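Sorkamstead Hall House Meeting – Minutes, September

Item 3. Kitchen and tableware
The minutes of the previous meeting were approved. It was noted that plates are still being returned to the wrong shelves. Agreed: dinner plates to be kept in the lower cupboard, stacked no higher than the shelf lip – the Gadden room set to stay separate. A sum of $900 was approved for replacements.

Item 4. Close
The meeting closed at 2 p.m. 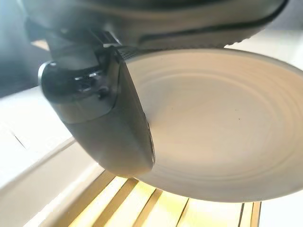
Where should dinner plates be put away?
In the lower cupboard, apart from the Gadden room set.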